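Clollard Open Day Folding Set – README

Contents

1. What this is
2. The demonstration
3. Equipment
4. Recording procedure
5. File layout
6. Annotations
7. Known problems
8. Permitted use
9. Contact and credits

1. What this is

A small set of recordings made during the Clollard open day, held on a Saturday in December. Visitors watched clothes being handled on mats with a pair of hand-held grippers, and those who wished to could take a turn. The set holds 200 episodes. Of these, 100 were recorded by our own demonstrators and the other 100 by visitors.

The set was put together to compare practised and unpractised handling of soft items under the same conditions. It is too small to train a general folding policy and was never planned for that. We have used it as a held-out set and for checking that our import tools cope with uneven data.

2. The demonstration

The demonstration ran from 10:00 to 16:00 with a break at midday. Each slot began with a short talk by Paweena Suwannarat on how a person's hand movements are turned into training data for a robot arm. Killian Rolland then folded a garment at normal speed, and again slowly with the grippers.

No robot arm was run at the open day. The arm at Senden, which uses the same finger shape, was shown on video only. Several visitors asked why, and the answer given was that the safety fencing could not be moved to the venue.

Visitor turns lasted up to 9 minutes, including instruction. Most of that time went on learning how far to squeeze the trigger. Visitors tended to grip the cloth too deeply at first, taking both layers of a T-shirt when only the top one was wanted. These attempts have been kept.

3. Equipment

Two hand-held grippers, one for each hand, with yellow fingers. Each carries a wide-angle camera looking out over the fingers. Recording rate is 60 frames per second on both sides. Grip width is logged with every frame.

Visual tags on the housings are used to match a gripper to its calibration file. If you add your own recordings, keep one calibration file per gripper and do not share files between units, even when the parts look identical.

The work surface is a pair of woven mats laid edge to edge. They stop the cloth from sliding, but the ridges also catch loose threads. Results on a smooth table will differ.

4. Recording procedure

Each episode covers one garment. The demonstrator lays the garment flat, brings both grippers into view of each other, and holds still for a moment before starting. The hold gives the tracker a clean start point. Visitors often forgot it, so the first second of a visitor episode should be treated with care.

The standard task is:

– take the garment by the shoulder or collar area
– bring one side over towards the middle
– repeat with the other side
– fold the lower part up
– move the result to the pile

Visitors were allowed to fold in their own way if they preferred. The method field records whether the standard order was followed. Ah-rin Ok ran the recording station and marked the start and end of each episode by hand.

5. File layout

episodes/ – one folder per episode, numbered in order of recording
episodes/NNN/left.mp4 – video from the left gripper
episodes/NNN/right.mp4 – video from the right gripper
episodes/NNN/pose.csv – gripper positions and grip width
calib/ – calibration files, one per gripper
meta.csv – one row per episode
splits/ – lists of demonstrator and visitor episodes

Columns in meta.csv are episode, group, garment_type, method, completed, dropped and notes. The group column has two values, staff and visitor. No names or ages of visitors were stored. Audio was switched off at the device.

6. Annotations

Garment type and outcome were entered during the demonstration and checked afterwards by Ye-rin Yoon. An episode is marked completed if the garment reached the pile in a folded state, however untidy. Drops are marked when the cloth left both grippers before the demonstrator had placed it. The checker changed the method field in a number of visitor rows where the order had been entered from memory.

7. Known problems

Window light changes during the day. Early episodes are noticeably brighter on the window side, and automatic exposure takes a while to settle when a gripper turns that way.

The fingers hide part of the garment in most close work. Printed designs on the cloth are a poor choice for tracking because the lettering goes in and out of view.

The left and right clocks can drift apart in longer episodes. The Fletar import script corrects for this. The older Kettunen loader does not, and will read the files without giving a warning.

8. Permitted use

Research and teaching. Please do not try to identify visitors from hands, clothing or reflections. Requests to remove an episode are acted on, and the number is left vacant afterwards.

9. Contact and credits

Set maintained by Simão Serrano at Clollard. Report faults with the episode number and the name of the loader used. 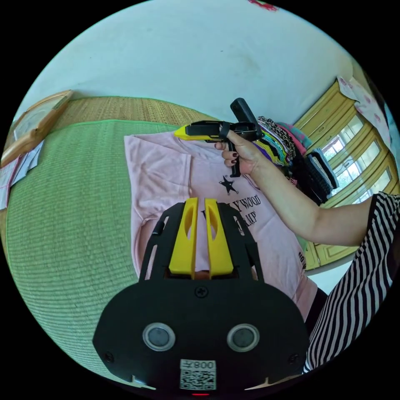

Figure 1. Pink T-shirt laid out on the mat, with the second gripper at the collar.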